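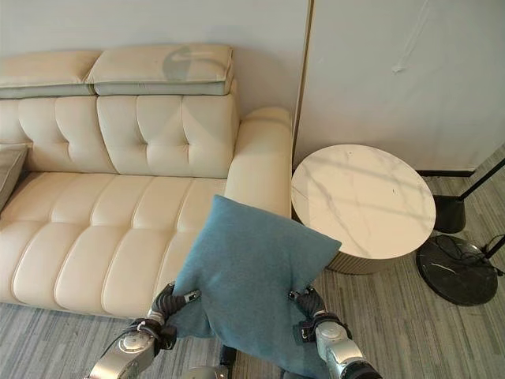 How strict should written rules be for a two-armed robot that tidies soft furnishings? I've been handed the job of writing our house rules for the living room tasks, and I'm stuck between a page nobody could misread and a page anyone would bother to read. The trouble is that everything I find is about factory cells with fences, and what I've got is a cream leather sofa. Take the cushion job. I'd like one clear line about how it should be held, and at the moment the teal one is being pinched by its lower corners, one hand on each, with the fabric all bunched up where the fingers are. Is that all right? I go back and forth. It seems a perfectly sensible grip to me, but my colleague says we should only allow holds on the side edges, further up, so the cushion doesn't tip. Then there's the stuff around the job. The floor lamp has its black cable coiled on and around the base, right by the side table, and I can't decide whether loose cable is a "stop and fix it" thing or a "make a note" thing, given that the arms have no business going over there for a cushion.

What we have so far is a Plavar template that somebody filled in before my time. It has 77 lines and most of them are about pallets. There's a line about forklift routes! I've crossed out more than I've kept.

So, for those of you who do this in rooms with furniture in them:

Do you write a rule for the grip itself, or only for the result (cushion ends up on the seat, no marks, nothing knocked)?
Who's allowed to stand where while the arms are moving?
What do you do about marks on the leather? Do you log them before you start?

I've got to show a draft on Thursday and I'd rather it wasn't just the pallet one with the word sofa typed in. Thanks in advance, and sorry for the ramble.

Posted by Octavian Surdu

Stela Rusu

Oh, I know that template. We had it too, forklifts and all, and we spent far too long trying to rescue it. My advice is to bin it and start with a blank page. You'll be quicker.

On the grip, I'd write the result first and then put in only the grip rules you'd really stop a run for. Ours are very short. No fingers through piping, zips or loose threads. No dragging the cushion across leather while it's gripped. No squeezing harder if it slips – let go, open the hands, start again. That last one came from me, after a feather cushion burst a seam and I was picking bits out of the carpet for days (they get everywhere, and the hoover just moves them about). Corners are fine by me. Bunched fabric is fine too as long as it relaxes afterwards, which a felt-like fabric usually does if you don't hold it for ages. Your colleague has a point about tipping, but if you ban lower corners you'll find yourself banning half the ways a cushion can be picked up off a seat, and then people quietly ignore the page. I'd say "a hold on two separate points, cushion clear of the seat before it's turned" and leave it there.

The cable, though, I'd fix before anything moves. Yes, the arms shouldn't be over by the lamp, but your feet will be. Somebody always walks round that side to pick up whatever's been dropped, and a coil of cable on the floor next to a marble-topped table is a horrible combination. It takes a minute to tie it up. Ours is the first line on the page: all cable off the walking route, including cable that doesn't belong to the robot. I'd treat the robot's own cables as a separate check, done with the power off. Look at every tie near the wrists and bend the joint by hand if the makers allow it, to see whether anything goes tight.

Where people stand: we have one person on the stop button who does nothing else. They don't film, hold the laptop or answer the door. Everyone else stays further away than the arms can reach when they're stretched right out, and we marked that with carpet tape so there's no arguing. For ours the line ended up 2 metres back. Please don't copy that, measure your own, and measure it with the base turned whichever way it can turn. If you want to put a hand in to straighten the cushion, the person on the button says "stopped" out loud and you wait for it. It feels daft for the first week and then you stop noticing.

Marks on leather, yes, log them before. Have a proper look at the headrests and the front rolls in decent light, write down anything you find, and get two people to initial it. Pale leather shows everything, and it saves a really tedious row later over whether a smudge was there in the morning. Don't try to rub anything off in the middle of a session either. We did that with a wipe and made a bigger patch than the one we'd started with.

Last thing, keep it to one side of A4. Our old Wuneck binder had 434 pages in it and I can say with some confidence that I was the only one who ever got as far as the index. If there's a legal or insurance side to this, that wants its own document and somebody qualified to look at it. ISO 13482 is worth a read if you're heading anywhere near people's homes, but it's written for the people designing the things, so don't expect it to tell you how to hold a cushion!

Fliller_fan

just use common sense, its a cushion. we never had any rules and never had an accident. keep your head out of the way and wear proper shoes

wuneck_refugee

Can't agree with the post above, sorry. No accidents yet is how we felt too, until somebody leaned over the back of the sofa to grab their phone with the arms live. They were fine, but I didn't enjoy it.

Stela's covered most of it. I'd only add a time limit. We do 15 minutes and then swap whoever's on the stop button, as it's dull work and you do drift off watching cushions go up and down. Also write down what counts as finished. Ours used to say "cushion placed neatly" and you wouldn't believe the arguments. It now says flat against the backrest, one edge on the seat, hands open and clear. Much calmer.

Re edges or corners, I'd try both with the actual cushion before you write anything. We had a Gidey cushion with slippery covers that wouldn't stay put by the corners however we went at it, and a woolly one that was happy with anything.

Octavian Surdu

Brilliant, thank you both. I've tied up the lamp cable and I'm nicking the "stopped" call word for word. Stela, what did you use for the tape? Ours leaves a sticky line on the carpet.

Stela Rusu

Gaffer tape made for exhibition carpets, the low-tack sort. Peel it up slowly and don't leave it down over the weekend.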